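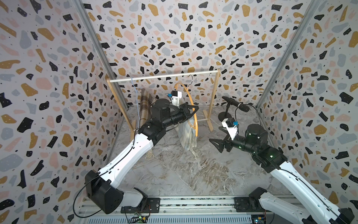 Photo: Verkport / Darkusness project

Darkusness: Garment and Linen Handling With Two Arms
Progress report to Denden, second reporting period
Submitted 7 Feb 2024
Prepared by Meenakshi Acharya and Tharun Chacko, Verkport

1. Status in brief

The project is on schedule for the work on recording and evaluation and behind schedule for the work on transfer to the Namboodiri stockroom. Spending is within the approved budget. We are asking for one change to the plan, set out in section 7.

The question Denden funded us to answer is whether a low-cost pair of arms can take over small handling chores in a home or a back-of-shop area without a person standing by. At this point the answer is no for unattended work and a qualified yes for parts of chores under supervision. The weakest area is cloth.

2. Work since the October report

The October report covered rigid items only: cups, boxed goods and shelf trays. This period was spent on soft items and on the things they have to be put on or into. The main chore was placing a throw or small blanket on a clothes hanger at a rack. We chose it after Namboodiri staff told us that returned throws and scarves pile up at the end of the day and are rehung by whoever closes.

All trials in this report were run at Verkport in the enclosed cell. The cell has patterned walls on three sides and a marble-effect floor, with both arms mounted on a common rail. The terrazzo wall pattern was kept for the whole period so that results can be compared from start to finish. It does make segmentation harder. Gray and off-white cloth against a busy background gave more lost edges than the plain walls used in the first period, and we regard this as closer to a real room.

The rack is a small wooden one with a horizontal rod across the top. It is light and moves if pushed. We considered fixing it to the floor and decided against it, on the grounds that a rack in a house is not fixed either. Several failures listed below come directly from that decision.

3. Trials

We ran 303 scored attempts at the hanging chore. An attempt starts with the cloth on the floor of the cell or leaning against the rack and ends when the system reports that it is finished, when it times out, or when the operator stops it. An attempt is scored as complete if the cloth stays on the hanger and the hanger stays on the rod after both grippers have let go. Neatness is not scored.

Of these, 206 were complete, or 68 percent. This figure should be read with care. It includes attempts in which the operator corrected the starting position of the cloth before the run, as allowed by the protocol. It leaves out attempts spoiled by hardware faults. It also mixes easy and hard cloths, and the mix was not the same from week to week. Lahcen El Khatib is preparing a breakdown by cloth type, and it will be sent as a supplement.

The chore is divided into five stages: find an edge, grip and lift, bring the edge to the hanger, pass or drape it over, release. Each stage is logged separately. Edge finding and lifting are now dependable on blankets with a clear border. Draping is where most attempts are lost. Release fails less often, but its failures are the worst kind, because the system usually reports success before the cloth slides off.

4. Findings

4.1 Fringes

Long fringes are a problem we underestimated. The wrist cameras see a fringe as the edge of the cloth, and the planner then closes the fingers on tassels with no fabric between them. The lift often holds long enough to look correct and gives way on the move to the hanger. Training with more fringed examples improved this. A simple rule helped more: after the first lift, the arm pauses and checks whether the shape under the gripper is a sheet or a bundle of strands. The rule costs time on every attempt, including those on cloth with no fringe at all.

Fringes also spread out on the floor and lie under the second gripper when it comes in low. We have moved its waiting pose higher. The change has not yet been tested on enough attempts to report.

4.2 Plaid and checked fabric

Repeating patterns confuse the tracking of a fold. When checked cloth is doubled over, lines on the upper layer run into lines on the lower one, and the estimate of where the fold lies can jump by a full check between one reading and the next. Parvathi Varghese has tried a method that uses the arm's own motion as a guide, moving the gripper a short distance and looking for what moves with it. Early results are good on stiff cloth and poor on soft cloth.

4.3 The hanger

The hanger swings. A person steadies it with one hand without thinking about it. With two arms this should be possible for the robot as well, and it is the reason a two-arm cell was proposed. In practice the second arm is rarely in the right place at the right time. Both grippers need to work close to the hook, and the wrist camera housings add bulk at exactly that point. The planner avoids collision by holding one arm back, so the cell often behaves as a one-arm cell with a spare.

We can now run a fixed sequence in which the second arm goes in first, closes on the hanger, and stays there until the cloth is over. It works when the hanger starts at a known position on the rod. It does not yet work from an arbitrary position.

Color has some effect. An orange plastic hanger is found easily. Clear plastic and bare wire hangers are often missed, and Namboodiri uses mostly clear ones.

4.4 Sound

Charito Manalastas added audio to the recordings this period, using a shotgun microphone on a low stand inside the cell. The purpose is to detect contact events that the cameras miss, in particular the hook touching the rod and plastic striking the floor. Floor strikes are easy to pick out. Hook contact is masked by motor noise whenever either arm is moving. We will continue to record audio but will not use it for control in the next period.

4.5 Time

The system is slow. A member of the team can hang the same blanket in a few seconds, and the cell takes up to 5 minutes in the longest runs. Most of that time is spent on repeated looks and regrasps. For a chore done overnight in a closed shop the speed may not matter. For use in a home with people present we think it does.

5. What the results mean for household and shop use

Denden's reviewers asked for a plain statement for each setting.

Shop back room, supervised: workable for flat, bordered cloth on visible hangers, with a person who can reset the rack and clear a dropped item. Whether this saves labor is doubtful at present. The person would have to be near enough to notice a drop.

Shop back room, unattended: not workable. False reports of success are the main obstacle. A failed attempt that is reported as failed can be picked up in the morning with no harm done. A blanket on the floor that the log lists as hung is a worse result than no robot.

Home: not workable, and we do not expect it to be within the life of this grant. The range of items, hangers and floor clutter is too wide, and the cell depends on its rail, its fixed distances and its steady lighting. Parts of the work may be of use to others building for the home, mainly the fringe check and the recorded failures.

6. Hardware and staffing

Both arms remain in service. The finger plates on the left gripper were replaced once after wear at the tips caused thin cloth to slip. Cable routing at the wrists is still not satisfactory. A cable caught on the rack during one trial and pulled it over, after which the cables were tied closer to the links. The control boards beside the rail are exposed and should be covered before the cell is moved.

Tharun Chacko moved from half to full time on the project. Parvathi Varghese will be away for part of the next period, and the fold tracking work will pause while she is out.

7. Request for a change to the plan

The plan calls for the cell to move to the Namboodiri stockroom at the start of the next period. We ask to delay the move until the false success rate has been measured and reduced at Verkport. In its place we would bring a set of returned items and clear hangers from the stockroom to the cell. Namboodiri has agreed to lend them. No additional funds are requested.

If the change is accepted, the next period will cover:

- a release check that looks at the hanger again after both arms have withdrawn
- hanging from an arbitrary hanger position
- repeat trials with the stockroom items and hangers
- covers for the control boards and a final wrist cable layout

We would be grateful for a decision before the stockroom items are collected. Questions on the scoring method should go to Lahcen El Khatib, and all others to Meenakshi Acharya.

Related items

Darkusness: first progress report to Denden (October)
Scoring protocol for hanging and draping trials, revised
Rigid item handling: cups, boxed goods and shelf trays
Notes from the Namboodiri stockroom visit
Audio recording in the Verkport cell: setup and known limits
Wrist cable layout, open issues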